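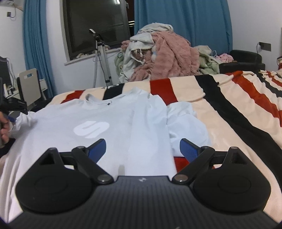 **Folding t-shirts so they STAY folded, plus a bed I can't see anymore**

posted by drawerfull, 2/16/25

Ok so. Moved in January into a smaller place, one dresser instead of two. All my clean laundry ends up on the bed, I fold maybe a third of it, then it's bedtime and the rest gets shoved up against the wall and I sleep next to it. Next day, same pile, more wrinkles.

The t-shirts are the main problem. I lay one flat on the bed, face up, fold a sleeve in, and the sleeve just bunches. Doesn't lie flat. By the time I've done the other side the first side has slid out. The ones I do finish look fine till I put them in the drawer and pull one out and the whole row flops over.

Things I want to know —

- face up or face down to start? I've seen both
- is the bed the problem? I have a thick blanket on it and everything sinks
- what to do about shirts with a big print on the chest, mine crack right across where the fold goes
- fluffy blankets. Where do these go. They take up half the pile by themselves

Drawer is a Falik, the low wide kind, 13 inches deep front to back on the inside. I measured. No closet shelf to speak of, just a rod. Not buying a folding board, I had one, it's a big piece of plastic I also had to store.

Thanks, sorry this is long, typing on break

---

**Ita Hayes**

Did laundry for a guest house for years so I'll go in order, quick because I have to leave in a bit.

Face down. Always for tees. When it's face down the sleeves and sides come in toward the back, and when you're finished you've got a clean front with the collar showing. Face up you end up with the back showing and you can't tell which shirt is which.

Bed's ok if it's made tight. Thick soft blanket is bad, you push down to smooth and the shirt moves with it. Pull the blanket off, or put a big towel down folded in half. I used to use the top of the chest freezer. Any hard surface at hip height beats a bed, your back will thank you too.

How I do a tee:

1. Face down, collar away from you. Smooth from the MIDDLE out to the sides with a flat hand. Most people skip this and that's where the bunching starts.
2. Take one side, shoulder and hem at the same time, one in each hand. Bring it over to the center of the back. Both hands. If you only move the sleeve the side seam stays put and you get a lump.
3. Fold the sleeve back on itself so its edge lines up with the fold you just made. Smooth it.
4. Same on the other side. You should have a long rectangle.
5. Hem up to just short of the collar. Leave an inch or so, if you go all the way to the edge it gets fat and springs open.
6. In half again, or thirds if they're going in the drawer standing up.

For 13 inches deep I'd do thirds and stand them up, folded edge on top. They flop because the row isn't full. Once there's enough in there they hold each other. Till then put a shoebox or a bookend at the loose end. Shoebox with the lid off is good, socks go in it.

Prints: big rubbery ones, don't put a hard crease through them. Fold the sides in a bit wider so the print stays in one piece, and roll from the hem up instead of doing step five. Or hang those. You've got a rod so use it for the ones you care about. And don't store them print against print in a hot room, they stick. Ask me how I know.

Fluffy blankets — not in the dresser. One stays out, foot of the bed, folded long ways. The rest go in a zip bag under the bed. Make sure it's bone dry first or it'll smell by spring.

About the pile: don't sort it all. Pull out ONE kind of thing. All tees. Fold those, put them away, actual drawer, then go back for pants. If you fold things as they come you get nine little stacks on the bed, and then it's bedtime and you're back to shoving.

---

**phelan_st_kev**

roll everything. done

drawer's only half full if you roll, takes two min. don't know why people fold

---

**Mossback62**

Mostly agree with Ita, couple of things to add and one I'd do different.

Rolling is fine for gym stuff and pajamas. For cotton tees I didn't like it, they unroll when you dig around and the collars go wavy. Tried it a whole winter.

What I'd change is step one. If the shirts come out of the dryer and sit in a heap overnight, no amount of smoothing is going to fix them. Give each one a hard snap by the shoulders before you lay it down. Two snaps. Then flat. Makes more difference than the surface IMO, I fold on a bed with a quilt and it's ok.

Also check what's really in that pile. I had one like that and a good part of it was stuff I never wore, plus packaging, tags, a bag of spare buttons, the plastic sleeve from a sheet set. Keep a bag next to you for trash and another for give away. I took 62 things out of my dresser doing this, wrote every one down bc my sister bet me I wouldn't hit fifty. Room to spare after that.

For under the bed I use the Ganden zip bags, the long flat ones. Measure your gap first!! Mine was too low and I had to put the bed up on risers, which was a whole other afternoon. Cheap bags split at the corner of the zipper. If yours do that a few stitches with heavy thread will stop it going further.

One more, the drawer. If the Falik has the thin bottom don't pack it super tight with standing tees, cotton is heavy all together and mine bowed in the middle. Cut a peice of stiff board to fit and lay it in the bottom.

---

**drawerfull**

Ok did the tees tonight, only the tees. Face down, both hands on the side. The both hands thing was it, I was only ever moving the sleeve. Row is about two thirds of the drawer, shoebox at the end, standing up so far.

Snapping helped some, my cat hates it.

Bed gap is fine, I checked, going to get one bag and see if both blankets fit. The print ones are on hangers for now. Pants tomorow

---

**Ita Hayes**

Good. Pants are easier, fold along the crotch seam, tuck the pointy bit in, then thirds. Jeans on the bottom or they'll squash everything else.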